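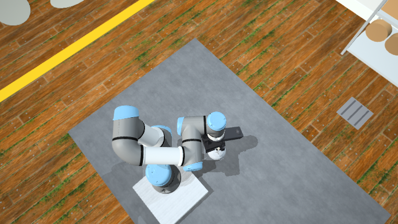 Recovery gear and the amateur side: what are we paying for?
Speaker notes, Kestdale club night

Filed under: Coaching & Clubs > Talks

Start without the slides. Ask for a show of hands: who owns a foam roller? Keep hands up if you used it this week. Wait for the hands to come down, then get going.

Opening. I've been around amateur footy long enough to have bought most of this stuff with my own money, so I'm not up here sneering at anyone. I had the magnetic wristband. I wore it for a whole season and still did my hamstring in the second-last round. What I want to do tonight is go through the three things our club has been pitched since October and say what I think of the sales talk.

The pitch always goes the same way. Elite team uses product, elite team wins, therefore you should use product. Leave a gap there and let people find the hole themselves. The elite team also has a full-time physio, a cook, and players who sleep until nine because footy is their job. Our fly-half starts work at a bakery at four in the morning.

First product: the Nistitz cold tub. Quoted to us at $1689, delivery extra. Don't read out the brochure, it's on the chairs. Points to make:
- Cold water after a match feels good. Plenty of players swear by it and I won't argue with how somebody's legs feel on a Monday.
- Feeling less sore is one claim. Playing better next Saturday is a different one, and the brochure slides from the first to the second in the middle of a sentence. Read that sentence out if the room is with me.
- It's a tub for one. We have 28 in the senior squad. Do the sum aloud with them: even at a few minutes each, the last bloke is getting in long after the bar has shut.
- Who empties it, who cleans it? Look at the state of our kit bags before answering.
- We have a river.

(Pause. Someone will bring up wheelie bins full of ice. Fair enough, it's cheap. Same doubts about what it does, far fewer about the price.)

Second product: Lã compression tights. I'm softer on these. They're warm, and on the bus home from an away game warm is worth something. But the rep told us they "flush" the muscles and when I asked what was being flushed, I got the word "toxins" and then a change of subject. If you like them, buy a pair. The club shouldn't be buying them for everyone on the strength of that chat.

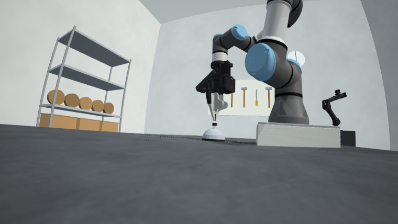
Robot arm with its gripper pointing down over a small white object.

Third product: Trukari, the readiness app. This is the one I expect trouble over, as half the backs already have it on their phones. Go slowly here.

You answer a handful of questions each morning and it gives you a score. Green, train. Red, rest. My problems with it:
- It asks how you slept and then tells you, with a nice coloured dial, that you slept badly. You knew that.
- Once there's a score, people start chasing the score. I caught myself bumping up my own answers so I'd be allowed to train, and I was the only person who was ever going to look at them.
- The coach can't see why someone is red. Could be a calf, could be a sick toddler. A two-minute talk at the gate gets you further.
- Read the bit about who can use your data. I read it twice and I still couldn't tell you. For the under-18s that alone is enough for me to say no.

What I'd give them credit for: it gets players thinking about sleep. If somebody is skipping the third beer because of a dial, I can live with the dial.

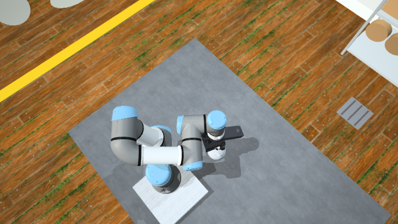 So what would I spend it on? Keep this part short, they'll be hungry by now. In order:
1. Strapping tape and a proper first aid kit. Ours has scissors that don't cut.
2. Getting a few more people through a sideline first aid course.
3. Food in the rooms straight after the game. Sandwiches, milk, fruit. Boring, and it gets eaten.
4. Lights on the back field, so the forwards can finish a session without the last part being guesswork. Long-term, I know.

Likely questions.
"Isn't it worth it if the players believe in it?" Maybe. Belief is useful, but there are cheaper ways to get some, and I'm wary of any product whose best defence is that it works if you think it does.
"Would you change your mind?" Yes. Lend us a tub for half a season, let half the squad use it, write down who misses training and why. I made the Nistitz rep that offer and I'm still waiting to hear back. Even then, our numbers would be small and I'd want to be careful about what we said afterwards.
"Stretching?" Dodge this, it's a whole other evening.

Timing: roughly 45 minutes with questions. If we started late, drop the tights. Leave the brochures behind so people can check I quoted them fairly.

Print this page | E-mail to a friend

Contact the club | Copyright Kestdale club talks, all rights reserved | Back to top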